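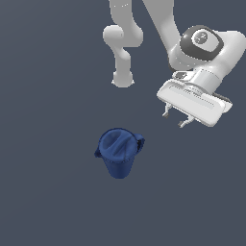 The blue pitcher and the white arm, from the practice world at Briller.

The Pitcher

Rostam Shokri had poured tea for other people for most of his life, first in his uncle's café and then for 18 years in his own, and it was on the strength of this that the young people at Briller had asked him to come up the stairs and sit in front of a screen. They wanted somebody who knew about pouring, they said. He had put on a clean shirt for it.

"It's only a jug," he said, when he had found his glasses.

"A pitcher," said Casimiro Robles, who had pulled up a second chair and was eating a pear over his keyboard. "But yes. And the arm, which we call Jalix. None of it is real yet. The real one is downstairs, under a sheet, until this one learns some manners."

Rostam leaned in. The jug was a good deep blue, and it stood all by itself on a grey floor with nothing behind it, no wall and no table, and he felt a bit sorry for it. The arm came down from the top, very white and very clean, with its two thin fingers held apart. It put him in mind of his sister choosing a cake.

"What does it do?"

"It picks up the pitcher by the handle. Later on it'll pour, and later than that it'll do the washing-up, if you believe the brochure. Tonight it just picks up. We give it 1,000 goes, and in the morning we see how many came off."

"And last night?"

Casimiro looked at his pear. "Three hundred and sixty-three."

Now Rostam had once employed a nephew with much the same record, and he had been fond of the boy, so he didn't laugh. He asked if he might watch a few. Casimiro pressed something and the arm swung across, lowered itself, thought about it, and closed its fingers on nothing at all, a thumb's width to the side of the handle. Then it rose up again as proudly as if it were carrying the whole jug with it. The next time it knocked the jug over. The time after that it got hold and lifted — Rostam found he was holding his breath, which was silly, with no water in the thing and no floor to spoil — and the jug turned slowly in its grip and slid out.

"It's taking it from the wrong place," said Rostam.

"It's taking it from the middle of the handle. That's where we told it."

"Who told you?"

Casimiro thought for a while and said that it had seemed like the obvious place.

So Rostam got up, a little stiffly, and went to the kitchenette where there was a real jug, a chipped one that said Grestora on the bottom, and he filled it from the tap and brought it back. He showed them high up on the handle, close under the rim, where the weight hangs below your hand and wants to stay there. He showed them how you don't grab it either, you sort of arrive at it, and how you wait a moment before you lift so the jug knows you've come. A girl from the next desk wrote that down, then crossed it out, then wrote it down again. He poured everybody a glass of water while he was up.

They changed some numbers. It took far longer than he would have thought, and in the meantime it got dark and someone rang the Wannasri for noodles, and Rostam told them about the wedding in May when the urn broke and he had served 900 cups out of saucepans. Casimiro asked whether he thought a machine could ever have managed that.

"The cups, perhaps," said Rostam. "One day. I don't know about the bride's father. He had to be walked round the garden twice."

It was past ten when they set it going again. The arm came across the grey, and it hung there above the blue jug, fingers open, and then down it went and took hold of the handle, near the top. It waited. It lifted the jug perhaps a hand's breadth, and held it, and the jug stayed where it was.

Nobody cheered, as there were 999 still to go, but Casimiro put his noodles down. Then the arm let go without lowering it first, and over went the jug on its side.

"Well, that's my nephew," said Rostam, and he took off his coat, which he had only just put on, and asked if there was any tea in the place.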